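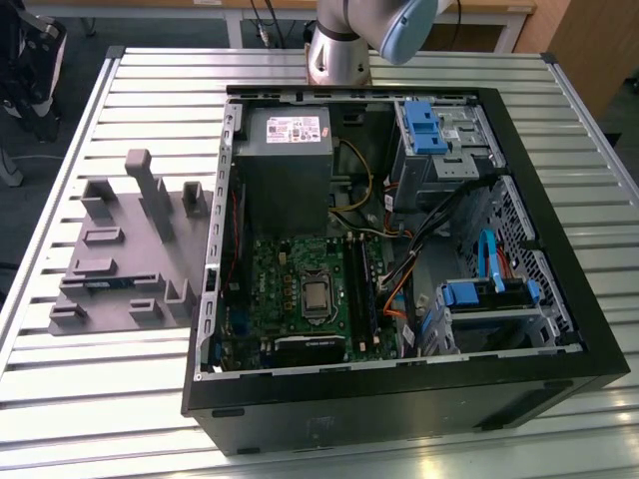 Offener Tower auf dem Arbeitstisch, Seitenteil ab.

Jobs & Mitmachen > Werkstatt > Nebenjob / Teilzeit

Leute zum PC-Zerlegen gesucht — Ginach, Werkstatt Aufarbeitung

Wir brauchen schnell Verstärkung. Zwei Leute, gern auch drei, wenn's passt. Es geht um gebrauchte Desktop-Rechner: aufmachen, ausbauen, prüfen, sortieren, wieder zusammensetzen oder in Teile zerlegen. Im Moment stehen 380 Geräte aus einer Büroauflösung bei uns, Auftraggeber ist Doveo, und die wollen im Juli fertig sein. Also bald.

Was zu tun ist:

- Seitenteil runter, Gehäuse hinlegen, erst mal schauen was drin ist
- Speicherriegel, Grafikkarte, Laufwerke raus, Kabel vorher abziehen (nicht reissen!)
- CPU-Sockel öffnen nur nach Einweisung
- Netzteile bleiben zu. Immer. Wer eins aufschraubt, geht nach Hause
- Datenträger sofort in die abschliessbare Kiste, Seriennummer in die Liste
- Staub raus, Schrauben in die richtigen Schälchen, Arbeitsplatz abends leer

Klingt eintönig, ist es teilweise auch. Kein Gerät ist ganz wie das nächste, mal klemmt der Laufwerkskäfig, mal ist ein Kabel so verlegt dass man erst die Hälfte ausbauen muss. Geduld hilft.

Was ihr mitbringen solltet: ruhige Hände, schon mal selbst einen Rechner offen gehabt, Deutsch oder Englisch so dass man sich versteht. Ausbildung egal. Zeugnisse brauchen wir nicht, lieber zwei Sätze dazu, was ihr schon mal repariert habt. Oder kaputt gemacht. Ein Tower wiegt ein bisschen was, heben müsst ihr können — nicht den ganzen Tag, aber immer wieder.

Erdungsband, Handschuhe und Werkzeug stellen wir. Eigener Lieblingsschraubendreher erlaubt, bitte beschriften. Geschlossene Schuhe, keine Diskussion.

Zeiten: Frühschicht ab 7.30, Spätschicht bis 19 Uhr, aufteilen könnt ihr euch das mit Neema Waweru, sie macht den Plan. Mindestens zwei Schichten die Woche. Samstag nur wer mag, vormittags.

Bezahlung nach Stunden, Satz gibt's am Telefon, Einarbeitung wird normal bezahlt. Vertrag erst mal befristet bis der Auftrag durch ist. Danach kommt vermutlich noch eine Ladung von Drinard, etwa 300 Stück, versprechen kann ich das aber nicht.

Schüler ab 16 gehen auch, dann bitte Zettel von den Eltern und nur Frühschicht in den Ferien.

Melden bei Asif Usmani, kurze Mail reicht oder einfach anrufen, am besten nach 14 Uhr, vorher steh ich im Lager und hör nichts. Bitte reinschreiben: Name, ab wann, welche Tage, Telefonummer. Anhänge nur als PDF. Probeschicht dauert zwei Stunden, da macht ihr einen Rechner komplett auf und wieder zu, Liên Hồ sitzt daneben und zeigt, wie wir's hier machen.

Eingang über den Hof, Tor 2, Klingel "Aufarbeitung". Fahrräder bitte nicht vor die Rampe stellen.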